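Good news if you like your coffee standing up: Patrício is back! The little bar behind the market hall reopened in July, and I squeezed in at 4 for a custard tart and an espresso (two tarts, fine). Nnamdi Ugwu, the new owner, kept the old marble counter and added a few stools out on the steps.

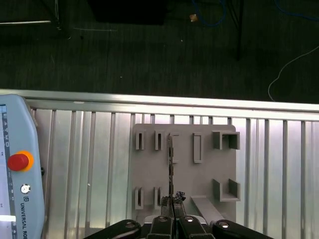
Page last updated: July

He's baking in the back now, so go early if you want the almond ones. My other stop was Rosetti, just up the hill, where the terrace is open again and they'll pour you a spritz till late. It's a steep walk, some 2,000 feet from the tram, so wear decent shoes.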